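How Does a Robot Learn to Move a Footstool?
From the Show Me Why pages, for readers 8 to 12

You have probably seen a video of a robot doing a backflip or folding a shirt, and a voice told you that robots will soon be doing your chores. Maybe. But before you give away your broom, it's worth asking how the robot learned to do that one thing, and how many tries got left out of the video.

Most robots of this sort learn from examples. An example is a recording of a job being done: what the robot's cameras saw, and how each of its joints moved while it was happening. Collect enough of them and a computer program can start to find patterns. "When the stool looks like this, the arm goes like that." The program doesn't know what a stool is for. It has never had sore feet.

So where do all the examples come from? Some come from a real robot in a real room, with a person steering it. That's slow, and robots are heavy, and floors get scratched. So a lot of teams make examples in a simulation, which is a bit like a video game with very fussy rules about weight and bumping into things.
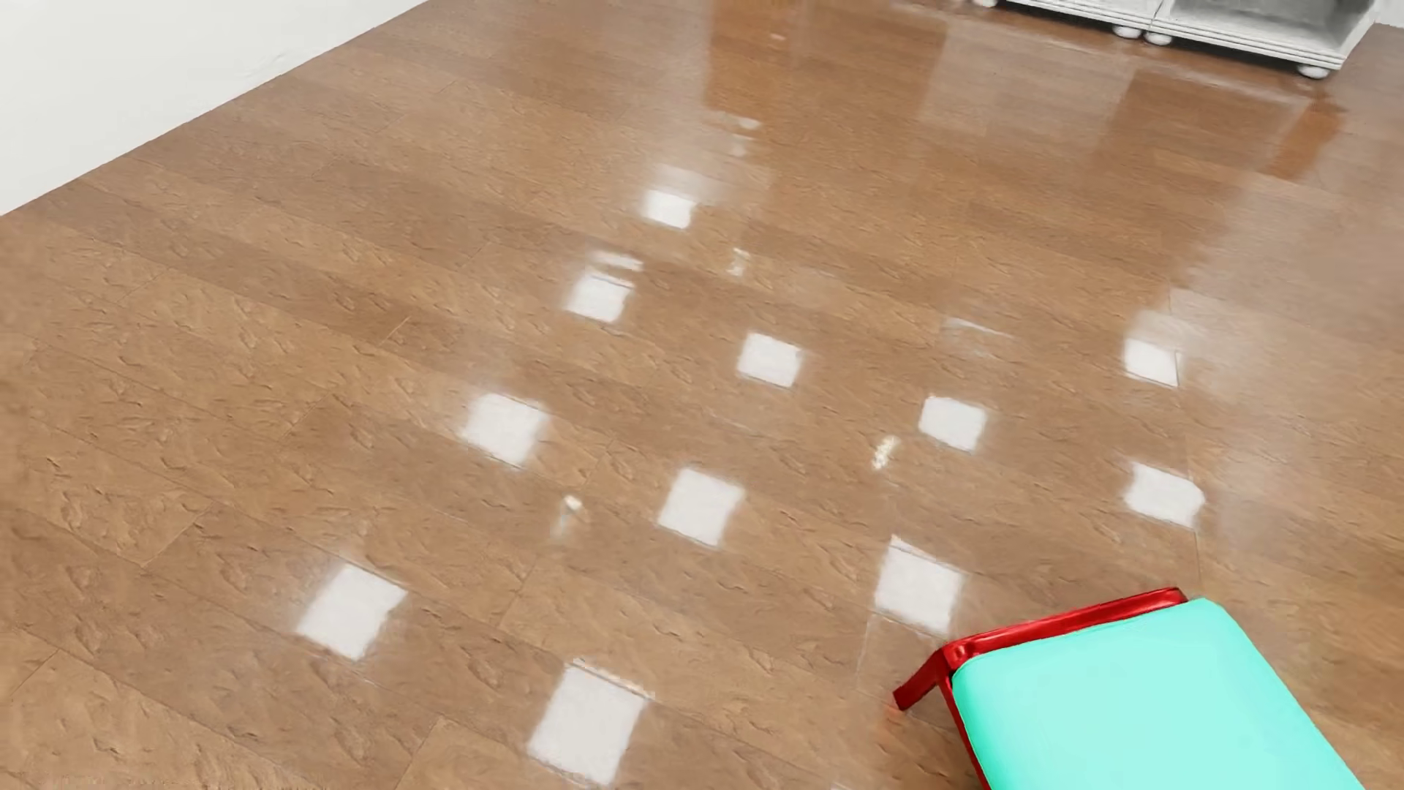 A simulated room has no dust, no dog and no little brother. If something falls over, you press a key and it's upright again. You can change the colour of the furniture before lunch and change it back after. That makes it cheap to practise in, and people who sell robots like to tell you so.

Here's the catch. Somebody had to decide what went into that room. They chose the floor. They chose the stool. If every stool the program ever meets is turquoise on top, it may decide that turquoise is what makes a stool a stool. Then you show it your grandmother's old grey one and it might not have a clue. Grown-ups call this problem "overfitting". You could call it studying only the questions you already know.

Shiny floors are another headache. On a polished floor, a window or a lamp can leave a bright patch, and a camera can't tell by itself that the patch is only light. You learned that when you were tiny, probably by trying to pick one up.

What counts as a good example?

Suppose we're teaching a robot to reach for a footstool. Each try is called an episode. It has a start, a middle and an end, and somebody (or some other program) has to say whether it went well. Did the hand get to the cushion? Did the robot stay on its feet? Did it shove the stool into the wall and count that as a win? Programs are very good at finding sneaky ways to score a point.

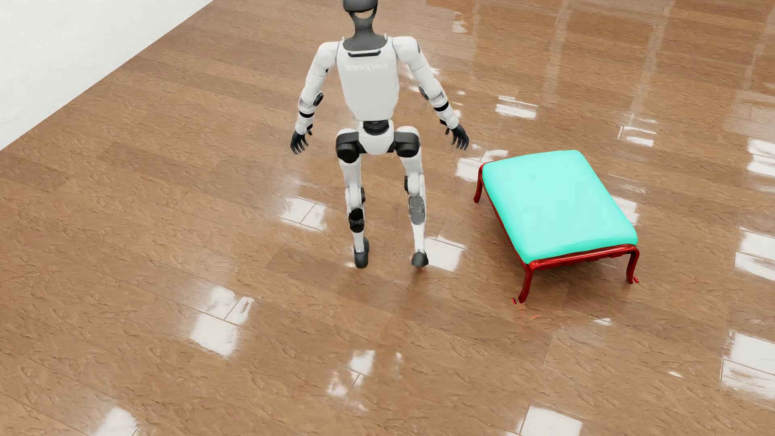 Satish Rawat, who writes practice rooms for a small company called Gowda, told us his team once had 2,597 episodes of a single chore. It sounds like heaps! Then they looked more closely. Nearly all of them began with the robot standing in the same spot. Move the robot four steps to the left and it reached for thin air.

"We had one example, copied a lot," he said. They threw most of them out and began again with the starting spot mixed up every time. We liked that answer better than the glossy brochure.

His workmate Prakash Iyengar has a different worry. Simulated hands never get tired or greasy, and a simulated cushion squashes only in the way somebody has typed in. A real cushion does what it likes. When a program leaves the simulation and goes into a real robot, it often gets worse, and teams don't always say how much worse. That drop even has a name: the "sim-to-real gap".

Try it yourself

You'll need a friend, a blindfold and a stool or cushion. (Ask before you move the furniture, and clear the floor first.)

Put the stool in one place and your friend in another. Put the blindfold on your friend and guide them to the stool using only words. Do it 15 times without changing anything. By the end they'll be brilliant at it.

Now shift the stool one big step sideways and don't say a word. Stay close by so they don't trip. Did all that practice help?

Questions to ask next time you see a clever robot

How many tries did it take to get that video?
Was it practising in a real room, a simulated one, or both?
Has it ever met a stool it hadn't seen before?
Who decided that it did a good job?

If the person showing you the robot can answer all four, they're worth listening to. If they change the subject, keep your broom.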